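The Second Sleep of Florberg

By Subira Shirima
January 2, 2018

Three in the morning and the bakery light is already on. Two doors down, another light. Then one over the laundromat. Walk up Burnov Street at this hour and you start to notice how many people in Florberg are just up. Not partying. Not working, most of them. Reading, ironing, eating toast.

I came to write about insomnia. Ended up writing about a town that mostly quit worrying about it.

Some background, quickly. The Gristo cannery ran split shifts here for 32 years. Four hours on, a long gap, four hours on again. People slept when they could — a chunk after supper, a chunk before dawn. The cannery closed. The sleeping didn't change, or not for everybody. Kids grew up hearing their parents move around in the kitchen at two and figured that was what nights were like.

"My mother did her mending at two," says Alcides Zapata, who drove a forklift at Gristo until it shut. "She wasn't sick. She'd go back down at four and sleep like a stone."

Zapata keeps the same hours now. Bed at nine, up at one, back down around three-thirty. He strips the bed before supper, lets it air, makes it up again last thing. His mother's rule. Half the people I talked to have a version of it, and they argue about the details more than you would beleive.

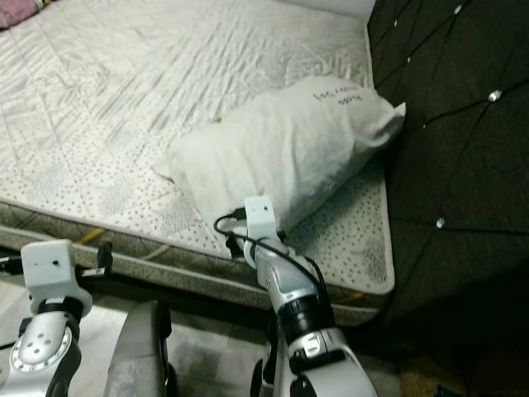 A bare mattress with a pillow, an old Florberg habit.

Historians have been at this one for a while. There are old diaries and court papers, in several languages, that talk about a "first sleep" and a "second sleep" like everyone would know what that meant. How common it really was, people still fight over. Some say most of preindustrial Europe. Some say it's a few good quotes stretched thin. I read a stack of it on the bus and got off less sure than I got on.

What I can tell you is how it feels, because I tried it for a month last July. First week, awful. Fell asleep on a stranger's shoulder. Second week, the gap in the middle started to feel like something I owned. Quiet. No phone, that was my one rule. I wrote letters. I cleaned out a drawer that had been bothering me since I moved in.

Third week I missed every dinner invitation I got, and that's the catch. Bed at nine is a lonely habit in a city. In Florberg it's just bedtime.

The questions I get most, since I started telling people about this:

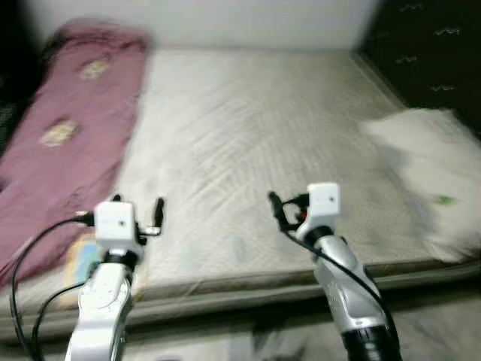 Do you end up with less sleep overall?
I lost sleep the first two weeks and then got back to my usual 7 hours, split in two pieces.

Dinner is the hard part. Florberg eats early, five-thirty at the latest, and then there is the other meal, the one at two, which everyone calls "the small plate". Bread, cold potatoes, a boiled egg. The Samir Café opens for it on Fridays. I counted on it being empty. It was packed, people in coats over pajamas, a card game going in back, and nobody talking much above a murmer.

The owner charges the same for everything after midnight. Says she can't do math at that hour.

Not everyone loves it. The high school starts at eight like any other, and teenagers who drift awake at one tend to stay awake. Parents told me it's a fight. One father said he'd move if he could sell. And newcomers get spooked, all those lit windows, they think something has happened.

So what do people do in there, in the gap? I asked everybody. These came up over and over.

1. Handwork. Mending, knitting, one guy ties fishing flies. Anything you can put down when you get drowsy. Low lamp.
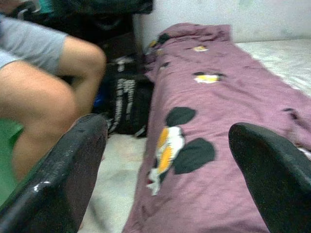 2. Talking. Married people mostly, they said it's the only time they get. Zapata and his wife have settled every big thing at the kitchen table between one and three — the house, the kids' schooling, when to quit smoking.

3. Nothing. Sit in a chair. This was the most popular answer by a mile and I was bad at it.

Notice what's missing. No TV in any house I visited, not at that hour. No one told me it was a rule. "You'd wake up too much," Zapata said, and shrugged.

My last night there I set no alarm. Woke at ten past one anyway, in the rented room over the hardware store, and lay listening to the pipes. Somebody downstairs ran a faucet. 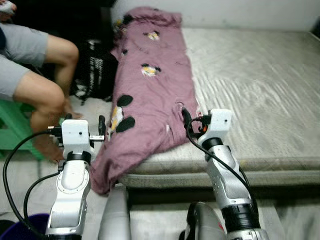 Then a door, then steps on the sidewalk, slow ones. I got up and put my coat on and went out too. Cold enough to hurt. A woman with a dog nodded at me like it was noon. We walked the same way for a couple blocks, didn't talk, and she turned off at the church. I went as far as the cannery fence and came back.

Slept again by four. Missed my bus.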